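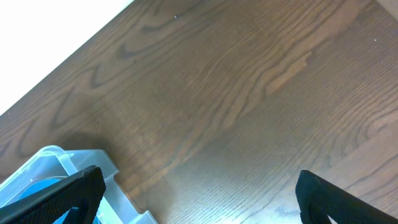 记录人：Rekha Krishnan
职务：Lonau生活中心行政事务部秘书

Lonau生活中心公共餐室物品管理工作会议纪要

会议日期：2022年12月2日
会议地点：中心一层公共餐室
主持：行政事务部主管
出席：行政事务部、餐室管理组、物资保管组、Kevlow楼住户代表、Murthy楼住户代表
列席：Braltia清洁服务公司现场主管
缺席：设施维修组（已事先告假，书面意见由行政事务部代为宣读）

一、确认上次会议纪要

主持人提请与会人员审阅上次会议纪要。Murthy楼住户代表提出，纪要第四项中“餐室木桌统一更换桌布”一句与当时讨论不符，当时议定的是先行清洁桌面，桌布事宜另议。经核对，同意更正。其余内容无异议，予以确认。

二、上次会议事项办理情况

（一）餐室吊柜门铰链已由设施维修组更换。靠窗一侧的柜门仍有轻微下垂，维修组书面意见称，须待柜体调平后再作调整，预计与走廊照明检修一并进行。

（二）旧搪瓷盘的处置尚未完成。物资保管组说明，已完成登记，但报废单缺少部门签字，现存放于一层储物间下层。主持人要求尽快补齐手续，下次会议不再列为遗留事项。

（三）水槽旁沥水架的摆放位置已按住户意见外移，未收到新的意见。

三、餐具收纳方式

餐室管理组汇报，自五月起，餐室共用的碗和杯原则上存放于吊柜内，个别时段为方便取用，改放在木桌上的收纳箱中。两种做法并行，造成物品位置不固定，住户用餐后往往不清楚应放回何处，晚间整理时需逐一归位。管理组建议明确一种做法，并以无盖的半透明塑料收纳箱作为桌面收纳用具。

Kevlow楼住户代表表示赞成，认为半透明箱体便于从侧面看清内中物品，箱口敞开，单手即可放入。该代表同时提出，碗和杯大小不一，若随意堆叠，取下层物品时须先搬开上层，容易碰损，希望对摆放方式有所规定。

Murthy楼住户代表持保留意见，认为敞口存放易落灰，尤其周末餐室使用较少，餐具可能整日暴露在外，建议仍以吊柜为主。

Braltia清洁服务公司现场主管应邀说明，敞口箱如每日清空并擦拭，卫生状况可以保证；真正费时的是箱底积水，餐具未沥干即放入的情况较多，清洁人员须将全部餐具取出后方能擦拭。若能要求使用者先行沥干，现有人手足以应付。

设施维修组书面意见认为，木桌桌面不宜长时间接触水渍，收纳箱如长期固定于同一位置，箱底与桌面之间容易藏水，建议每次擦桌时将箱子移开，并不时更换摆放位置。

经讨论，议定如下：

1. 工作日白天，共用碗、杯存放于桌面收纳箱；晚间整理后及周末一律收回吊柜。
2. 餐具放入收纳箱前应洗净并沥干。
3. 箱内餐具以单层平放为主，较大的碗先放，杯和小碗置于空余位置，不再向上堆叠。
4. 收纳箱内不放刀叉、抹布、调味瓶及个人物品。
5. 擦拭木桌时须移开收纳箱，桌面与箱底分别擦干后放回。

Murthy楼住户代表对第1项表示接受，要求记录其意见：如实行后落灰情况明显，应重新讨论。

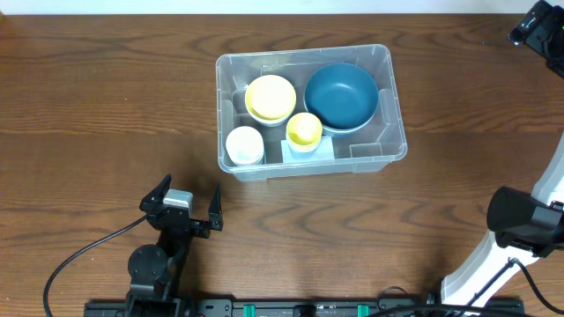 个人自带的碗和杯可以放进桌面收纳箱吗？
桌面收纳箱只供餐室共用餐具使用，个人自带的碗、杯请在用后带回房间，或存放于各楼层的个人储物格内。

上述问题由Kevlow楼住户代表代住户提出，答复由餐室管理组当场作出，主持人同意写入纪要，并在餐室公告栏一并公布。

四、餐具颜色与分类

物资保管组说明，现有共用餐具系分批购置，颜色包括蓝、黄、白等，形制各异，部分住户误以为颜色代表楼别或用途。保管组曾考虑按颜色分箱，但试排后发现大碗与小杯分处两箱，反而占用更多桌面。

餐室管理组认为，颜色不应作为分类依据，否则住户在寻找某一颜色时会反复翻动。Kevlow楼住户代表询问是否可将深色碗单独留作热汤之用。管理组答复，目前无此区分，亦不建议增设。

议定：共用餐具不按颜色区分楼别及用途，混合使用；保管组在补购时尽量选择尺寸相近、便于平放的款式，颜色不作限定。

五、木桌清洁与保养

Braltia清洁服务公司现场主管报告，餐室木桌现用中性清洁剂稀释后擦拭，再以干布收干。桌面木纹较深，细小水渍不易察觉，建议擦拭时顺木纹方向进行，并在侧光下检查。近期在靠墙一角曾发现杯底留下的浅色圈痕，经处理后已减轻，未完全消除。

Murthy楼住户代表再次提及桌布一事，认为铺设桌布可免去大部分养护。餐室管理组认为，桌布需每日更换清洗，潮湿后覆在木面上对桌子更为不利。讨论未达成一致，主持人裁定暂不铺设桌布，改为在放置热锅、热壶时使用隔热垫，隔热垫由保管组从现有库存中调拨。

设施维修组书面意见提出，木桌可于年后安排一次上油，施工当日及次日餐室须停止使用桌面。与会人员原则同意，具体日期由维修组与餐室管理组商定，提前张贴通知。

六、经费

行政事务部通报，本年度餐室物品专项经费为3626元，截至会前已支出1173元，用于沥水架、抹布及吊柜铰链。物资保管组提交的收纳用具及补购餐具报价合计2218元，在余额之内。

Kevlow楼住户代表询问报价是否包含隔热垫。保管组答复不包含，隔热垫使用库存，不另支出。Murthy楼住户代表建议先购置收纳箱，餐具补购视使用情况再定。行政事务部表示，同一供货方分两次送货须另付运费，但可接受先行确认箱子尺寸，再统一下单。

议定：同意该项报价；下单前由餐室管理组核对收纳箱外形尺寸，确认可放入吊柜下层，以便晚间连箱收回。如尺寸不合，退回重新选型，不得先行付款。

七、晚间整理流程

餐室管理组宣读流程草案。与会人员逐条讨论后，修改如下：

晚间整理由当值人员负责。先将水槽及沥水架上的餐具擦干，与桌面收纳箱内的餐具一并检查，发现有缺口或裂纹的取出，放入储物间的待处理箱并在登记本上写明。完好的餐具收回吊柜，柜门关好。随后移开桌面物品，擦拭木桌，收干水渍。收纳箱洗净后倒扣沥水，次日早晨由当值人员放回桌面。

原草案中“当值人员应将椅子倒置于桌面”一句，因可能划伤木面，予以删除，改为将椅子推入桌下。

Braltia清洁服务公司现场主管请求明确，餐具检查属当值人员职责，清洁公司仅负责地面、水槽及桌面擦拭。主持人确认此项划分，桌面擦拭如当晚清洁人员在场，由清洁公司完成，否则由当值人员完成。

八、其他事项

（一）Kevlow楼住户代表反映，储物间钥匙经常未放回原处。行政事务部将另设借用登记，钥匙当日归还。

（二）Murthy楼住户代表提出，餐室公告栏张贴内容过多，旧通知未撤下。餐室管理组将在张贴本次规定前清理一次。

（三）物资保管组提醒，年末盘点期间储物间暂停领用，急需物品请提前申领。

九、待办事项

餐室管理组：核对收纳箱尺寸；张贴餐具收纳规定及问答；清理公告栏。
物资保管组：补齐旧搪瓷盘报废手续；尺寸确认后下单；调拨隔热垫。
设施维修组：调整靠窗柜门；提出木桌上油日期。
行政事务部：设立钥匙借用登记；更正上次会议纪要第四项并重新发放。
Braltia清洁服务公司：将桌面圈痕的后续处理情况书面告知餐室管理组。

下次会议时间另行通知。如对本纪要有修改意见，请以书面形式送行政事务部。

分送：出席及列席各方，设施维修组，存档2份。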